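Ticket: Snack shelf, top board sits low at right end
Opened by: Houda Tawfik
Assigned: Abdelkrim Ragab
Status: Open, monitoring

Reported in April. Cracker boxes creeping forward after each restock. Level placed on the board showed a drop to the right.

09:40 Unloaded top board. Right beam clip one slot lower than left.
10:05 Raised clip one slot, seated with mallet. Level OK.
10:20 Restocked. Bars kept center-left, tall boxes to the right of them. Load roughly 20 lb.

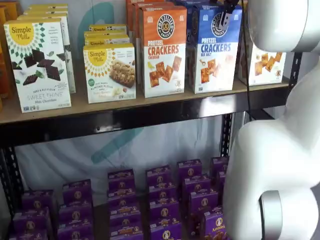

Top board, stocked: Simple Mills thins and bars, cheddar pretzel crackers.

Recheck level after 35 restocks. Spare clips requested from Skesen.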